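# Soft pads vs. stock fingers for thin stuff (paper, wrappers, film)

**ridgeline_tam**
Okay, I've been going back and forth on this since February and I'd love some outside opinions. We're doing a cleanup task with two arms, wrappers off a table and into a bowl, and I've been trying the Kombo fingers against a set of Ulell soft pads. Same arms, same controller, same wood table. I ran 40 picks on each.

Kombo: 82 percent. Ulell: quite a bit worse, and I was so sure it would go the other way! The soft pads are lovely on anything with some body to it, but on a flattened wrapper they just kind of smoosh it and slide off. The Kombos get a tip under the edge and that's that.

Anybody else seeing this, or did I mount something wrong?

**pneumo_pete**
Not my experience at all. We use the Ulell pads at the Uvthorpe site on bread bags and they're great. What's your closing force? If you left it at the default you're squeezing way too hard and the pad rolls over. Knock it down and try again before you blame the pads.

**ridgeline_tam**
It was the default, yeah. I'll try it lower tonight.

**Canan Özkan**
I'd look at the approach before the force. Are you coming straight down, or at an angle? With a flat piece of paper I like to press both tips onto the table with the fingers open, then close, so the paper buckles up between them. Soft pads grip the tabletop when you do this and the whole arm chatters. Hard fingers skate along nicely. So your result makes sense to me, and I don't think force is going to save it.

(Glossy table or matte? It matters more than people think.)

**pneumo_pete**
Respectfully, pressing into the table is how you wreck a wrist. We did that for a month in Tallville and ended up replacing 6 gearboxes. Use a suction cup for flat stuff and be done with it.

**Canan Özkan**
Suction on a crumpled wrapper? Good luck with the leaks :) And you wreck wrists if you press with stiff position control. Turn the stiffness way down in z and it's fine.

**dollar_store_dynamics**
Siding with Canan on the pressing, with Pete on the gearboxes. We set a limit of 10 newtons on the downward push and anything over that backs off and retries. It's slow, but the arms are still in one piece.

Side question for the OP, where's your camera? I had a clear bin on one of our tables and the depth readings off it were garbage, so the planner kept thinking it could drive straight through the wall.

**ridgeline_tam**
Fixed one, plus wrist cams I haven't really gotten going yet. And ugh, yes, the bowl is clear plastic and depth hates it. I gave up and hard-coded a keep-out cylinder. Not proud of it.

Table's pretty glossy, Canan. Straight down was what I had for the first batch, angled for the second, and now I realize that means I changed two things at once, so my comparison is kind of junk. Redoing it.

Okay, this is what I mean by pinching against the table. Right arm's on the paper with the tips pressed down, other gripper is waiting up over the bowl: 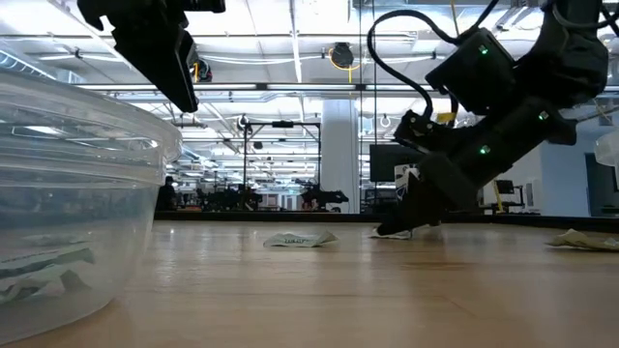
*Last edited by ridgeline_tam at 4:40 PM*

Edit: fixed the attachment. Stiffness in z is turned down now like Canan said, and the chatter on the soft pads is less but still there. Lower force helped a little too, so Pete gets partial credit.

**pneumo_pete**
I'll take partial credit. Still think that's a lot of push on those tips. What does your wrist torque read when you're down like that?

**ridgeline_tam**
Haven't been logging it! I'll add it to the rerun.

**dollar_store_dynamics**
You want the two-tone wrappers in the rerun for sure. Ours had a shiny inside and a dull outside, and the segmentation would happily pick whichever half it liked and aim for the middle of that. Missed the good edge constantly.

**Canan Özkan**
Also shuffle the order of the two finger sets if you can stand swapping them that often. I know it's a pain with those little screws.

**ridgeline_tam**
It is SUCH a pain with those little screws. Fine. I'll do it in blocks of 10 and post the numbers with the torque logs when I have them.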